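3.2 Collection of Grasp Attempts

The examples used to train the grasp model were gathered on a single work cell at the Granen laboratory. We chose to collect all attempts on real hardware. An earlier set made in simulation had led the model to favor grasps at the ends of long parts, and these grasps transferred poorly to the cell. The simulated set is used in this paper only as a baseline (Section 4.3).

Collection was divided into sessions of 200 attempts each. At the start of a session, an operator poured the parts into the bin from a tray and did not arrange them further. The collection program, which we call Turkeck, then selected a grasp point, a wrist angle, and a closing height. During the first 2 sessions these values were drawn at random from within the limits of the bin. In later sessions they were proposed by the most recent version of the model, with a random offset added to one attempt in five so that the set would continue to include choices the model itself would not make.

Each attempt was stored as one record. A record holds the view of the bin before the arm moved, the chosen grasp values, the finger positions after closing, and a label. The label was assigned automatically: an attempt was marked as a success if the fingers remained apart by at least the width of a part after the arm had been raised. Mostafa Salem reviewed the labels from the first sessions by hand and found that most errors came from two parts being lifted together. We kept these records but gave them a separate label, and they are left out of the success rates reported in Section 4.

A session was stopped early if the arm reported a contact force above the set limit. In such cases the last record was discarded and the remaining records were retained. Across all sessions, 241 records were removed for this reason or because the view was blocked by the arm.

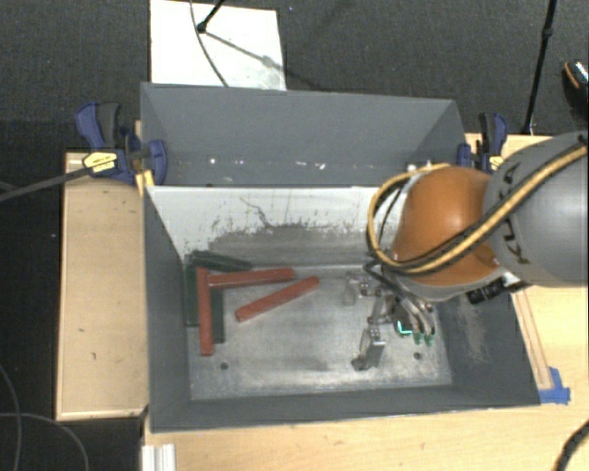
Figure 2. Work cell during collection, with bar-shaped parts in the bin.

Part shape had a greater effect on the value of a session than the number of parts. Short blocks were learned quickly and added little after the early rounds, while bars continued to produce new kinds of failure. When bars lie across or against one another, as the red and green ones do in Figure 2, the free space beside a given bar may be too narrow for a finger, and a grasp that is sound for the bar alone is no longer available. Bars near a wall present a similar difficulty, as the sloping sides limit the approach of the gripper. We therefore gave bars a larger share of the later sessions.

The records were divided by session, so that no session contributed to both the training set and the test set. The version of the data used in this paper was fixed on May 21, 2019. Sessions recorded after that date, including those made with the Coetzee part set, are not considered here.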